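Relatório de projeto: motor de reservas online para a Pensão Lirnach

Disciplina de Sistemas de Informação para o Turismo

Aluna: Shuk-fan Lam

1. Ponto de partida

A Pensão Lirnach tem 29 quartos e, até ao início do semestre, geria as reservas com um caderno de capa dura, um telefone e a memória da dona. O caderno tinha a vantagem de nunca ir abaixo. Tinha também a desvantagem de só estar num sítio de cada vez, em geral no sítio errado.

O objetivo do projeto era escolher e configurar um motor de reservas que mostrasse a disponibilidade em tempo real, aceitasse pagamento de sinal e enviasse a confirmação por correio eletrónico. A dona pediu ainda que fosse «simples». Levámos três reuniões a descobrir que simples queria dizer parecido com o caderno.

2. Escolha da ferramenta

Comparei duas soluções, a Vamitz e a Tse. A Vamitz tem um painel bonito e um manual que parece traduzido por alguém com pressa. A Tse é mais feia, mas deixa bloquear quartos isolados sem fechar a categoria inteira, coisa que numa casa antiga acontece todas as semanas. Ficou a Tse, com uma mensalidade de 79 euros.

Para os testes introduzi à mão mais de 300 reservas do ano anterior. Algumas datas do caderno estavam riscadas e reescritas duas vezes, e num caso optei por acreditar na tinta azul.
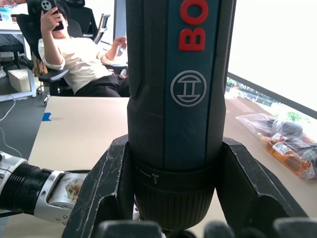 3. Quartos fora de serviço

O calendário de disponibilidade foi a parte que mais trabalho deu. A Tse distingue «ocupado», «bloqueado» e «em manutenção», e o terceiro estado exige um motivo escolhido numa lista fechada. A lista prevê inundação e desinfestação, mas ignora os arranjos de cinco minutos, aqueles que se resolvem com uma aparafusadora sem fio como a Bosch da fotografia e que não justificam tirar um quarto de venda por uma noite. Criei por isso um bloqueio de meia hora, que o sistema aceita desde que lhe chamemos «limpeza prolongada».

4. Resultados

Em abril, primeiro mês completo de funcionamento, a página de reservas recebeu 3,901 visitas, segundo o painel da Tse, que insiste na vírgula inglesa. A maioria veio ver preços e foi-se embora, comportamento que a dona já conhecia do balcão. Não houve reservas duplicadas. Houve uma reserva para zero adultos, entretanto anulada.

A ligação ao seguro de cancelamento da Brullurance ficou por fazer. O formulário de adesão pede um número de fax.

5. Trabalho por concluir

Falta traduzir as mensagens automáticas para francês e rever a política de sinal na época alta. O caderno continua na receção, aberto na semana corrente.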